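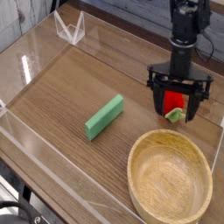

Molby allotment holders to keep their site

Plot holders in Molby have been told they can stay on the Birnon Road allotments after the council agreed a new lease on Wednesday evening.

The old lease ran out in August and had been carried over month by month while the council looked at selling the land for housing. A petition against the sale gathered 217 signatures.

Councillor Berwyn Samuel said the site was too wet at the lower end to build on cheaply, and that the money needed for drainage would have wiped out most of the gain.

"We looked at it properly and the sums did not add up," he said.

Rents will stay the same for two years. After that they will be set each spring.

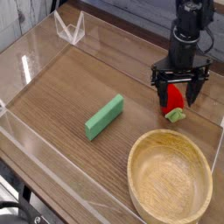 Four plots next to the railway fence are not part of the lease. They will be given up so the track to the water tank can be widened, and the people who rent them have been offered space elsewhere on the site.

Genalyn Padilla, who has grown peppers and beans on one of the four, said she would move but wanted time to lift her fruit bushes.

"They can't be shifted until they've dropped their leaves," she said. "I've asked for the end of the year and I'm waiting to hear."

The waiting list, closed during the talks, will reopen next month. Forms will be available from the library in Tikkanen Street.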